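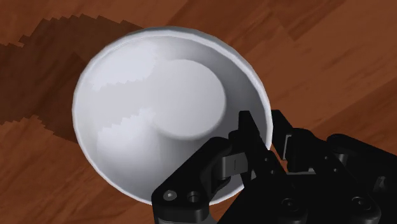

A reader in Zillen wrote in after the last newsletter to ask whether it is really worth soaking dried beans overnight when the quick way, with the boiling and the hour's rest, gets supper on the table the same day. She has done it both ways for years, she said, and her family has never noticed a difference, and would we please settle it before she buys another big sack.

Well, we can try! We have had beans on our minds all winter, as those of you who came to the Jemura Street supper will know (thank you again for the cornbread, all of you, we ate the leftovers for days). And I'm afraid the answer is that she is right, and so is everyone who disagrees with her. It depends a good deal on the bean, and even more on how old the bean is.

A bean that was picked last August and sold to you this winter will soften up nicely whatever you do to it. You can soak it overnight, you can bring it to a boil and let it sit with the lid on for an hour, or you can skip the whole business and simply cook it longer, and you'll have a good pot of beans. It's the old ones that give trouble, the bag that slid behind the flour and has been through two moves. Those want a long soak with a spoonful of salt in the water, and even then some of them will stay stubborn in the middle while their neighbors fall to pieces. I have one such bag of limas at home right now and I keep putting it off.

About that salt. Many of us grew up hearing that salt makes beans tough, and I believed it for most of my life and would have argued with you over it. Then one evening I salted the soaking water by mistake, thinking I was at the pasta pot, and they were the creamiest pintos I had made in a long while. I've salted the water ever since. What does slow beans down is anything sour, so hold the tomatoes and the vinegar until the beans are tender, and if your tap water is very hard, as it is out on the Nedelcu side of town, you may find a small pinch of baking soda helps. A small pinch, please, or the whole pot tastes of soap.

Large beans and chickpeas I would still soak overnight if I remembered in time. Black beans I hardly ever do, for I like the dark broth. Lentils and split peas never need it, and can go from the bag to the pot after a rinse and a look through for little stones. Kidney beans need a hard boil for a good 20 minutes at some point in the cooking, and a slow cooker on its low setting won't do that for you, so boil them on the stove first.

The bulk order goes in again this month. We are buying from Haritz as we did last time, and there will be navy, pinto, black and a speckled bean that I haven't tried and am very curious about. Bags are 6 pounds each. Put your name and what you'd like on the sheet by the door of the hall, or drop a note in the box if the pen has wandered off again, and bring something sturdy to carry your share home in.

If your beans have been on the shelf a while, cook those first and save the new ones for spring. And do write and tell us how the speckled ones turn out.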